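Ovport diary, December, just after six in the morning

I couldn't sleep, and I'm so glad! The fog came right up the harbour in the night and the whole town has gone quiet except for the buoy, which clangs away like someone washing pots. I've got the kettle on and both feet against the heater, and I want to get the choir down on paper before breakfast wipes it out of my head.

So. We did it. The big carol night at the Mokgethi Hall, 200 chairs and people standing along the back wall in their coats. I had told myself it would be half empty on account of the roads. Wrong! The line was past the bakery when I got there with my folder and my thermos. 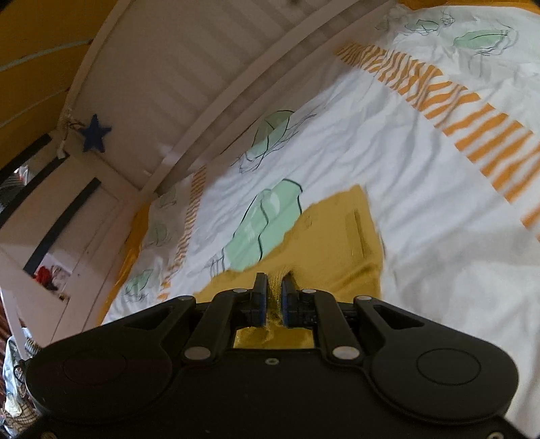 We opened with the slow Latin one, the one the altos have been grumbling over since September, and it went up into those rafters and just hung there. I had goosebumps to the elbow. I came in a beat early on the second verse (nerves) and I don't care one bit. Then the funny one with the hand claps, which the children in the front row took over completely, and after that we couldn't get them to stop clapping for anything, including the quiet one.

Twenty of us in the choir now. When I joined we could all fit around the piano.

The bucket at the door took in $860 for the hall roof, and there was shortbread left over, a whole tin, and I may have some of it beside me as I write.
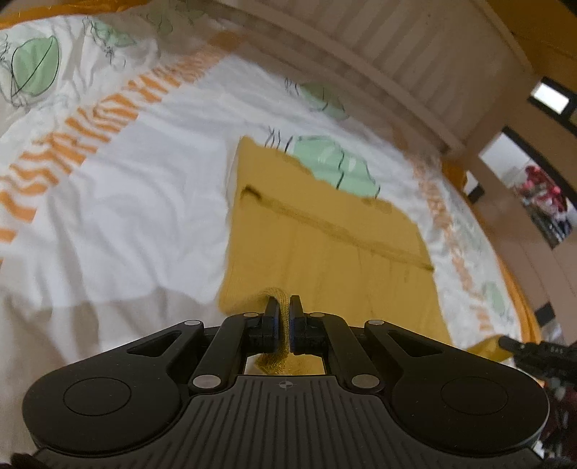
Marginal Notes from Ovport

Later, same morning. Fog's gone, sky a ridiculous blue. I walked out to the point and sang the tenor line of the Latin one to the gulls, just to see what it feels like down there. Lovely! A bit growly at the bottom. I might ask to swap for the spring program, although I'd miss my neighbours in the alto row, and their cough drops.

Things to remember for next year: bring a pencil, eat supper first, and wear the flat boots, as those risers are no place for a heel. Also find out who has the key to the music cupboard. Practice starts again in the new year and I've already got the old hymn book out on the table.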